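Hornard Prep Kitchen / Equipment tickets
Fruit cell, line 2: count says done, plates say otherwise
Status: Reopened
Priority: Normal (was Low)
Vendor: Bindel
Category: Gripper, plating

Opened, June, early shift
Dashboard shows 96 percent of peeled citrus plated with no help from staff. Line staff say they step in all morning. Both can't be right. Please find out what the dashboard counts as help.

Vendor reply
Software is working as designed. An assist is logged when an operator presses Pause. Please remind staff to press Pause before reaching in.

Line 2 note
We know about Pause. Pause stops the cell and the restart takes 40 seconds. The plating target didn't go down when the robot came in, so people wait for the arm to swing back and fix the plate by hand. None of that gets logged. Closing this as "operator training" is a bit rich.

Status changed to Closed by vendor
Status changed to Reopened by site

Tried so far
Grip force down one step: fewer squashed pieces, more dropped ones.
Grip force back up: same as before.
New Funditz finger settings loaded: no change we could see.
Plates moved closer to the pick spot: helped a little, then the arm started clipping the rim. Moved back.

Vendor reply
Please attach a view from the wrist camera at the pick point.
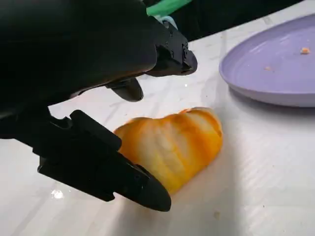 Yatsenko
Second shift lead, Line 2

Wrist view attached. Peeled piece between the fingers, purple plate off to the right, a couple of orange crumbs on the plate. I want to know who wipes those up under the new staffing plan. The plan took one person off plating and moved them to packing. It has no line for wiping plates, turning fruit or refilling the table, and all three jobs still get done by whoever is left.

I'm not asking to have the cell pulled. It's easier on the wrists than doing this all shift. I am asking that the 96 stay out of the staffing review until hand fixes are in it.

Next: paper tally beside the cell for one full shift, every touch counted, Pause or no Pause. Vendor to tell us if the restart can be made shorter. Leave this ticket open.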